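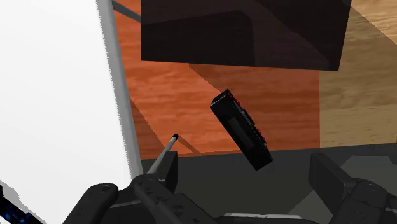
Judstead, 14th January

Our simulation work has its first proper result of the year, and we're very pleased with it! Since September the Tomero project has been asking a fairly plain question: if you teach a robot to pick things up in a rendered world, how much should you fuss over what that world looks like?

The task is a simple one to describe. A two-finger gripper has to reach for a small object over a wooden tabletop, with larger boxes sometimes getting in the way of the view. Each policy was trained on 700 simulated demonstrations. One group always saw the same table under the same light. The other got a fresh mix every time, with the wood grain, the colour of the surface, the direction of the shadows and the placing of the clutter all shuffled about (the orange wood is everyone's favourite, and has turned up in far too many slides).

Then came the part we had been waiting for, which was to try both groups on 60 layouts neither had met before. The policies trained on the fixed scene completed the pick in 6 of them. The shuffled ones managed 41, with the same network, the same number of demonstrations and the same training time. We had hoped for a gap, but we hadn't dared hope for one that size.

Isamu Kikuchi, who built the scene generator, Jurkano, went back through the failures to see where the gain came from. Shadows mattered most. A dark patch cast by an overhead box was enough to send the fixed-scene policies off towards bare wood, and they rarely came back from it. Changing the grain by itself helped only a little, which surprised several of us who had spent a good while collecting wood textures.

"I would have put my money on the textures," Isamu says. "I'm glad I didn't, but now I want to know what happens when the big box moves during the reach."

So do we, and that's the next batch of runs. All of this is still in simulation, and the physical arm in the Kallio lab may well have other ideas when we move the policies across. Thin objects are still a weak spot too, especially when they sit at an angle to the fingers.

The scene files and training settings are on the shared drive under Tomero, with Isamu's notes on the lighting ranges. If you have an awkward object model you'd like to see in the next set, please send it over!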